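Stemilport发布Hemmin系列木制操作台面板及配套形状积木

2024年11月17日,教具与工作台配件制造商Stemilport宣布,Hemmin系列台面组件即日起接受机构订购。该系列由浅色木制面板、洞洞板底座和塑料形状积木组成,面向幼儿园、小学活动教室及康复训练机构,用于形状辨认、颜色分类和桌面摆放类活动。

Hemmin系列的开发工作始于今年3月,由Stemilport产品部与设计事务所Astley共同完成。项目初期,双方走访了37家使用桌面积木教具的机构,记录台面的固定方式、清洁频次和积木收纳情况。走访结果显示,较集中的问题有两项:木板在桌面上移位,以及不同批次积木的尺寸偏差导致无法混用。

针对移位问题,新款面板通过紧固件与洞洞板底座连接。底座采用规则排列的圆孔,面板可按孔距调整前后左右位置,更换活动内容时无需拆卸整个台面。底座由多块板拼接,单块损坏后可单独更换。Stemilport产品经理Kulap Saengthong表示:“机构的桌子尺寸并不统一。拼接式底座可以按桌面大小增减,面板本身的规格保持不变,采购和备件管理都比较简单。”

面板表面保留木材原有纹理,不做印刷图案。Astley设计师Abilio Cantero介绍,开发过程中曾试用带网格线和彩色分区的版本,试用教师反映印刷线条会干扰儿童对积木轮廓的判断,最终版本予以取消。拼板之间的接缝及色差属于木材的正常特征,不作为退换依据。
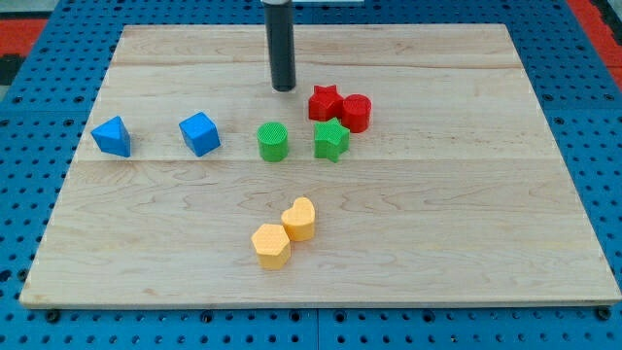
配套积木为纯色塑料件,颜色包括蓝、绿、红、黄。同一颜色的积木使用同一批色料,补购件与原有套装可以混合使用。积木表面不含贴纸和涂层,可用中性清洁剂擦拭。木制面板应使用拧干的软布清洁,不得浸泡,不得使用含氯消毒液。

首批产品共400套,由物流服务商Privance负责仓储和配送。面板质保期为5年,积木质保期为2年,紧固件作为易耗件单独供应。安装说明书随货提供,内容包括底座拼接顺序、面板定位方法和紧固件的检查周期。机构应在首次安装后及每学期开学前检查紧固件有无松动。

Stemilport客户服务负责人Ekkachai Wattanapong表示,已购买旧款面板的机构可单独订购洞洞板底座,订购前需提供旧款面板的型号和安装孔位置,由客服部门确认兼容性后发货。

关于Stemilport
Stemilport从事教具、工作台面及收纳配件的设计与生产,产品供应学校、幼儿园和康复训练机构。

媒体联系人:Maysoun Khoury,Stemilport传播部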